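Housekeeping Skills, Unit 2: The Shared Bedroom

Okay, beds first, always. I know the pile of clothes is calling you, but leave it alone until the bed you're working on is flat. Smooth the quilt from the pillow end down and chase every fold off the side – a big printed pattern makes crooked edges really easy to spot!

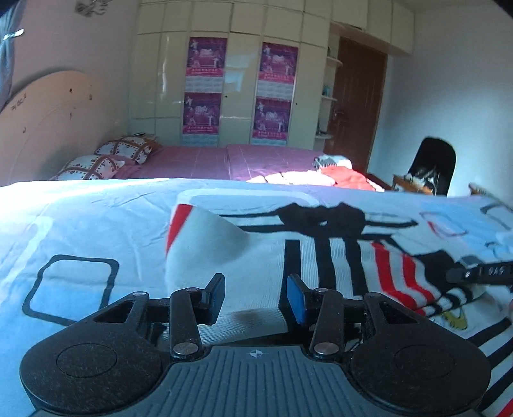
Then the clothes. Give yourself 20 minutes, sort into wear again, wash and hang, and get the hanging stuff straight into the wardrobe (not onto the other bed, please). Pillows go back last.

For Monday, read the Sinley handout and bring your own room plan.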